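Progress report to the Stenstead Fund
Project: Bugti, supply chain security for small public technology buyers
Reporting period: second

Dear Nighat and colleagues,

Thank you for your patience with this one. When we wrote to you last time we had an office with no heating and a very long list of people who had promised to call us back. I'm happy to say the heating works and most of them called! I'll try to keep to the headings you asked for, though those of you who have read my reports before will know that I wander.

What we set out to do

The Bugti project began with a plain question. When a town council, a water district or a county hospital buys connected equipment, does anyone there know where the important parts come from, who can push updates to them, and what happens if the maker is sold or sanctioned? National governments have whole departments worrying about this. The buyers we work with usually have one person, and that person also looks after the phones. We promised you a survey, a shared register of suppliers, and a set of contract clauses that a small buyer could pick up and use without hiring a lawyer.

The survey

We sent the survey to 997 public buyers and heard back from roughly 800 of them, which is far more than any of us dared to put in the original proposal. A good deal of the credit goes to Iqra Mughal, who rewrote the questions after our first draft confused even her own brother-in-law (he buys network equipment for a living, so this was a fair warning). Her version takes a single cup of coffee to fill in, and people did fill it in.

The answers are still being cleaned, so please treat what I say as a first impression. Most buyers can name the company they paid. Far fewer can name the company that wrote the software inside, and the question about remote updates was the one most often left blank. Several people wrote us long notes in the comment box, some of them a bit cross, and those notes have been as useful to us as the tick boxes.

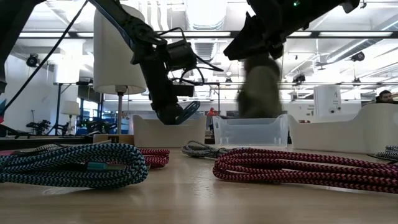
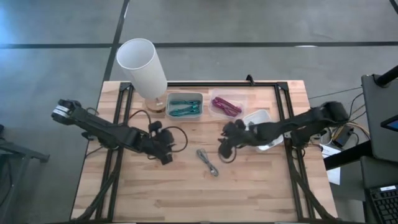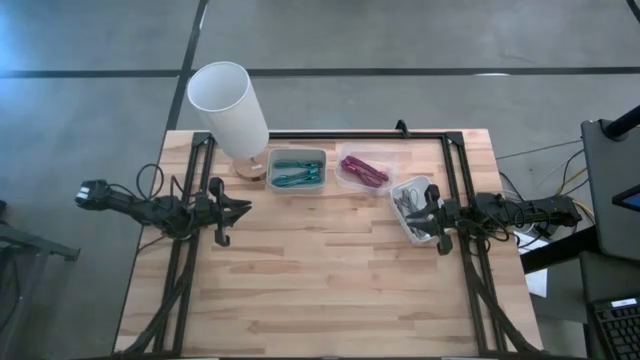

By Ignacio Esposito, project lead, Bugti
Jul 16, 2026

The register

Our register is called Cullero, and it now runs well enough that we let outsiders see it. You type in a supplier and it shows the parent company, the country where updates are signed, and any public notices we have found. There are 25 buyers testing it, and they have been generous with their complaints. The biggest one is about names. The same firm can turn up under four or five spellings, and a clerk in a hurry will pick the wrong one and go home thinking all is well. Sohail Dogar has spent much of this period on matching, and while it is a good deal better than it was, I wouldn't want to call it finished.

We also had a setback which I would like you to hear from me. In the spring we moved Cullero to a new host, and the nightly refresh stopped without any of us noticing. For seven nights our testers were looking at old records. No private data was involved and we wrote to every tester once we knew, but it was embarrassing for a security project, and we now have an alert that goes to two people's phones.

The contract clauses

Bożena Kubiak has drafted the clauses, and they are lovely things to read, if I may say that about a contract. They cover notice of a change in ownership, access to update logs, and the right to walk away if a supplier can no longer say who maintains its software. The purchasing office at Jandivholm has agreed to try them in its next round of buying. Two suppliers there have already objected to the update log clause, saying that it asks for more detail than they can share. Bożena thinks there is a middle ground and is meeting with both of them.

Money

We are a little under budget on travel, as so many of the interviews were done by phone, and a little over on hosting, for the reasons given above. With your agreement we would like to move the travel savings across to hosting. The full sheet is attached separately, with notes from Sohail in the right-hand column wherever a line looks odd.

What comes next

The cleaned survey results should be with you in September, along with a short guide for buyers. Iqra would like to add a chapter on secondhand equipment, a subject that came up again and again in the comments and that we had left out of the plan entirely. It would mean a small change to the schedule, and I'd be glad to talk it over before we commit her time.

We would also like your advice on who should look after the register when this grant ends. Jandivholm has asked whether it might host Cullero for its neighbors, and there may be other offers. Could we have an hour with you and the program team to go through them? Any afternoon suits us, and Bożena can join by phone.

With warm thanks from all of us,
Ignacio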